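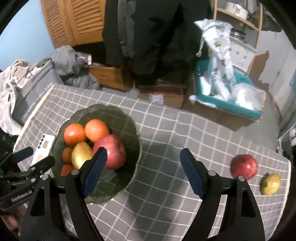

The green fruit bowl on our kitchen table, with two fruits still on the cloth.

Keeping fruit in a bowl on the table: what works in our kitchen

For many years I bought nice fruit on Friday and threw away a part of it on the next Friday. My mother had never such problem, so I started to do things more like she did. These are small tips and maybe you know half of them already.

Choose a wide bowl

A deep and narrow bowl looks full very quickly, but the fruit at the bottom is pressed by everything above it. I prefer a wide one, where most of the fruit lies in a single layer. Mine is dark green with a scalloped rim. I bought it at a flea market and the seller wanted 15 for it. We agreed on less.

If your bowl has a wavy rim like this, clean it with an old soft toothbrush. Dust and sticky juice like to stay in the small curves, and a sponge goes over them without touching.

Do not wash before storing

Wash the fruit when you are going to eat it. Water that stays near the stem makes soft spots. If you have washed everything already, dry each piece with a kitchen towel and leave it on the towel for one hour before it goes in the bowl.

Keep the spotted ones outside

Every evening I look at the fruit when I wait for the tea water. Any piece that has brown patches comes out of the bowl and lies on the cloth, where everybody in the family sees it. The rule at our home is that fruit on the cloth is eaten first. Sometimes a perfectly good red one lies there too, only for the reason that someone took it out and changed their mind.

When a spotted fruit is too soft for eating from the hand, I cut off the bad part and cook the rest with a spoon of sugar and a little cinnamon. It goes well on porridge. My neighbor Santeri Seppälä adds cardamom, and I must say his is better than mine.

Apples and their neighbors

Apples give off a gas that makes other fruit ripen faster. This is useful if you have a hard mango. Put the two together in a paper bag, close it, and check after 48 hours by pressing gently near the stem. When the mango gives a little under your thumb, it is ready, and you can move it to the refrigerator for a few days more.

For the same reason, I don't leave very ripe fruit beside apples. Oranges are not so sensitive, but check them from below. Mold on an orange begins very often on the side you don't see. If you find one moldy, throw it away, wash the bowl with warm water and dish soap, and look carefully at the ones that were touching it.

The cloth

A tablecloth with a pattern hides small stains better than a plain one. Ours is gray with a white grid. The grid helps me also to lay the cloth straight, as I can follow one line along the table edge.

For fresh juice stains, rinse from the back side with cold water, then put a drop of dish soap and wait. Pomegranate is the worst. I open it always in the sink, inside a big pot of water, and wear an apron.

Where to put the bowl

Away from the stove and not in the direct sun. In April I move ours to the other end of the table, because then the sun starts to come in after lunch.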